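How Do You Teach a Robot to Fold a Pair of Shorts?

Reading time: 12 minutes if you stop to try the activity, less if you don't

Think about the last time you folded your own clothes. (If it has been a while, we won't tell anybody!) You probably picked up a shirt, gave it a shake, tucked the sleeves in and flopped it over, and all the while you were thinking about lunch. Your hands just knew what to do.

Now imagine you had to write down every single thing your hands did. How far apart were your fingers when they reached for the cloth? How high did you lift it? How fast did you move? When did you let go? You would run out of paper long before you ran out of laundry.

That is the problem a team called Gerkora has been working on. They want a robot that can help with clothes in an ordinary home, on an ordinary bed, with ordinary messy piles. And for a long time they tried to do it by writing instructions, just like the ones you were imagining a moment ago.

It went badly. Clothes are very hard for robots! A wooden block is always the same shape, so if a robot knows where one corner is, it can work out where all the others must be. A pair of shorts is a different shape every time you drop it. The waistband bunches up, one leg hides under the other, and the stripes or checks bend this way and that. There are more ways for a pair of shorts to land on a bed than anybody could ever put in a list.

Showing and telling

So the team tried another way, and it is one you already know very well, for you have been using it your whole life. They stopped telling the robot what to do and started showing it.

Think of how you learned to tie your shoes. Somebody may have told you about bunny ears and a tree, but I would guess that the part that really helped was watching a grown-up's fingers, and then having a go yourself, and then watching again. Scientists call this learning from demonstration. A demonstration is just a fancy word for showing somebody how.

There is a snag, though. If you show a robot how to fold with your own hands, it sees five bendy fingers on each side, and the robot doesn't have five bendy fingers. It has a gripper with two fingers that open and close, a bit like the tongs you use for spaghetti. Watching your thumb won't help it very much.

The answer is rather clever. The person puts their own hands to one side and does the job with grippers, one held in each hand, and a camera goes along for the ride to record what happens.

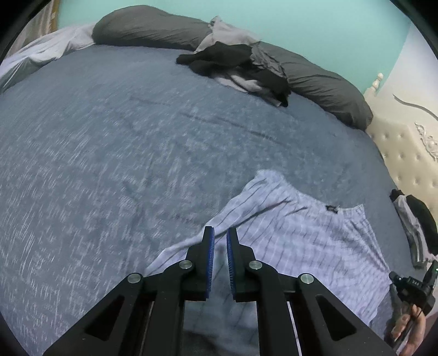 Now everything the person does is something the robot could do too. If the person can pull a waistband straight using two ridged blue pads, then a robot with the same kind of pads has a chance of doing it as well. And the camera is watching from close to the fingers, which is just where the robot's own camera will be when its turn comes. It is a little like letting the robot borrow your point of view.

Radomír Sýkora, who leads the folding project, told us that using the grippers feels very odd at first. "You want to use your thumb and you haven't got one," he said. "My first pair of shorts took me so long that my tea went cold. After a few days you slow down and start to think like the gripper does. You look for an edge you can pinch."

Looking for a good edge is a big part of the job, by the way. Pinch the middle of the cloth and you get a floppy tent. Pinch near the waistband, or at a corner of a leg, and the whole thing starts to behave.

Lots and lots of turns

One demonstration isn't enough, in the same way that hearing one song won't teach you the piano. The team collected 1718 of them! They folded in 24 different homes in the town of Jilton, on big beds and small ones, on smooth covers and fuzzy ones, in the bright morning and in the evening with the lamps on.
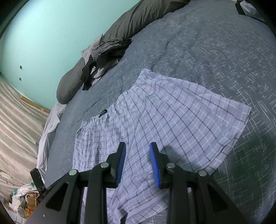

You might think it would be kinder to the robot to tidy up first, and have a nice bare table with nothing on it but one neat piece of clothing. The team did try that, early on. The robot learned to fold beautifully on the bare table, and then it got terribly muddled the moment it met a real bedroom. It had never seen a pillow before, poor thing, and it tried to fold one.

After that they left the bedrooms as they were. With enough different rooms to look at, the robot's computer program begins to notice which things matter (where is the waistband? which way do the legs go?) and which things it can ignore, such as the color of the wall. Nobody types those rules in. The program finds patterns by going over the recordings again and again, making a guess about what the gripper will do next, checking its guess, and fixing itself a tiny bit each time.

So did it work?

Partly, and I think the partly is interesting. The team gave their robot, which is named Korkis, 60 pieces of clothing to fold in a home it had never visited. It did well with shorts and towels. Shirts with long sleeves gave it a lot of trouble, and anything inside out had it completely stumped. Next the team would like to teach it to notice when something is inside out, and that means somebody has to go back and record a great many inside-out socks.

Try it yourself

You will need two pairs of kitchen tongs (ask first!), one pair of shorts or a small towel, and a bed.

Drop the shorts on the bed from the height of your chin and leave them however they land.

Hold one pair of tongs in each hand. Your fingers are not allowed to touch the cloth at all.

Spread the shorts out flat, then fold them in half so that one leg lies on top of the other. Fold them once more from the waistband down.

Now mess them up and do it again. Were you quicker? Did you pinch in the same places? Ask a friend to watch, and see if they can do it faster on their first turn than you did on yours. If they can, then they have been learning from your demonstration.

Words to know

Demonstration: showing somebody how a job is done.

Gripper: the part of a robot that holds things, like a hand.

Pattern: something that happens again and again in a way you can spot.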